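Section 3 of the Curno guest table guide. Written by Piroska Szekeres, checked by Zsolt Bodnár, last change September 12, 2022.

## 3. Setting the welcome table

The welcome table stands in the front room, near the brick wall. It must be ready before the first guests come in. One person can do the whole work in 10 minutes, if the tray and the packages were brought from the storage room before.

### 3.1 What you need

- the dark gray table with the rounded corners
- the black tray with raised edges
- one green package for the tray
- the white vase with the artificial flowers
- one soft dry cloth
- the refill list (it hangs inside the door of the Egan cabinet)

**Note:** Spare packages are kept in the Ernent box on the lower shelf. Please do not open a new box when the old one is not yet finished.

### 3.2 Preparing the table top

1. Remove everything from the table, also the vase. Put the vase on the white furniture and not on the floor.
2. Wipe the table top with the dry cloth, in the direction of the wood grain. The dark color shows dust very well, so look at it once from the side also.
3. Wipe the tray inside and outside. Crumbs like to stay in the corners.
4. Put the tray on the table. Leave a free border of 5 cm between the tray and the nearest table edge.
5. Check that no cable lies where the guests will stand. If you find one, move it along the floor toward the wall.

**Caution:** The power strip on the floor stays switched on during the day. Do not pull it by its cable and do not wipe near it with a wet cloth.

### 3.3 Placing the package

1. Take one package from the box. Check the date and the seams. If a seam is open, put the package aside and write it on the refill list.
2. Hold the package at its two sides. Do not press on the middle, the contents can break and the front gets folds.
3. Lower it on the tray and correct the position with light pressure from the side. The glossy green surface slides easily, so a small push is enough.

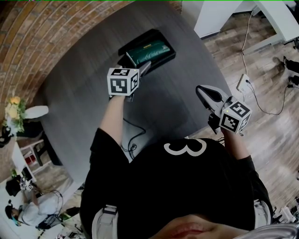 4. Look at the table from the entrance. The package should stay inside the raised edges of the tray. If one end lies over the edge, repeat step 3.
5. Write your initials on the refill list.

**Note:** We use only one package on the tray at one time. In April we tried with more, and the guests took them all in the first hour – then the tray was empty until evening.

### 3.4 Returning the vase and changing the package

The vase goes back on the table after the tray is in its place. Put it beside the tray, on the same side as the chair, and leave enough room for a hand between them. Turn the yellow flowers to the front. They are artificial and need no water, please do not fill the vase.

When you change the package during the day, lift the old one first and keep it upright. Bring it over the free side of the table and never over the flowers, the leaves catch very easily on the seam.
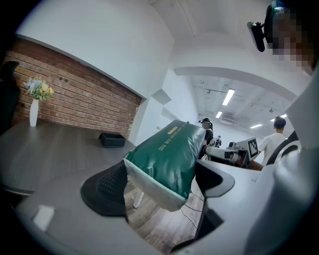 *Figure 2. The green package held upright beside the table, with the tray and the vase to the left.*

If the foil has many folds but the seams are closed, the package can be used again. Flatten it with your palm on a clean surface. A package with a torn label goes in the Takeck bin for staff use.

### 3.5 If something is not right

- **The tray moves when you touch it.** The table top is probably dusty under the tray. Lift the tray, wipe both surfaces and put it back.
- **The vase is not stable.** Check that no cloth or paper is under it. Push the flower stems down to the bottom of the vase.
- **There are no more packages in the box.** Call Zsolt. Do not take from the reserve for the upper floor, it is counted separately.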